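Wihongi cell stoppages - FAQ
Last updated 01/01/2019

Please read before you call the line desk. Most of the calls we got over the holidays are answered on this page. Will tidy it up when there's time.

What went wrong?

The gripper on the Wihongi cell closed when it was told to open. Three times in one shift. No part in it the first two times, part in it the third time, part got crushed. Nobody hurt. Cell has been locked out or on slow speed ever since.

Is it fixed?

Partly. The cause of the wrong-way closing is found (see next one). The second problem, the stop that comes up with code 112, is not fixed. We can make it happen but not every time.

What caused it?

A chafed signal wire where the cable bends at the wrist. When the wrist turned far enough the wire lost contact and the controller read that as "close." It should never read a lost signal as close. That's a setting, and it was left at the default after the July rebuild. So two faults, not one. New cable is in, setting is changed to "hold" on all Zindetti controllers in the building, not just this one.

What is code 112?

Controller thinks the gripper is carrying something when it should be empty, or thinks it hit something. Arm stops where it is. Brakes on.

What is code 123 then?

Different thing. 123 is the wrist camera dropping out. Press reset once. If it comes back, leave it alone and call. Do not keep pressing reset, we had one cell reset over and over untill the log filled up and we lost the part we needed.

Where does 112 happen?

Mostly with the arm in low, working near metal hardware. Out in the open it runs clean, 100 cycles at slow speed and not a single stop. Put it back down among rails and brackets and it can trip on the first move.
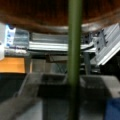
We have two guesses. One, the force limit is set too tight for slow moves, so a bit of cable drag looks like a hit. Two, the camera can't get a good focus at short range and the software is guessing at distance. Could be both. Testing them one at a time, force limit first, so please don't change camera settings on your own even if it seems to help.

The arm stopped close to something. Can I move it by hand?

Only with the cell locked out and a second person there. Brake release is on the Pramutby box, hold it in, move slow, let go to stop. The arm can sag when the brake lets go - get a hand under it but never between the fingers. If it's touching anything, don't pull. Call us.

Can I reach in if the gripper is open?

No. Open is what it said the last time too. Lock out first, every time, even for a dropped screw.

Does the light curtain cover this?

It stops the arm. It does not cut power to the gripper on the older cells. That suprised a lot of people, us included. We are adding a gripper power cut to the same circuit. Until your cell has the new yellow tag, treat the gripper as live.

Can we run at full speed?

No. Slow speed only on any cell with a Vurnetti gripper, tag or no tag, until 112 is closed out. We know it hurts the numbers. Nobody is going to be blamed for missed counts on those cells.

What should I write down when it stops?

The code. What the arm was doing, going in or coming out. Part in the gripper or not. Whether you heard the fingers move. Time off the controller screen, not your watch, the two don't match. If you can leave it as is until one of us gets there, even better.

I reset it before I read this. Is that a problem?

No. Write down what you remember and put the sheet in the tray anyway.

Do other sites have this?

One site had the wire problem, same spot on the cable. They have the new part. No 112 stops reported from them, but they don't work the arm that low.

When will it be done?

Don't have a date. Force limit tests have to finish first, then camera. This page gets changed when there's something to say.

Who do I call?

Line desk, day or night. If the arm moved and you didn't expect it to, hit the e-stop first, then call.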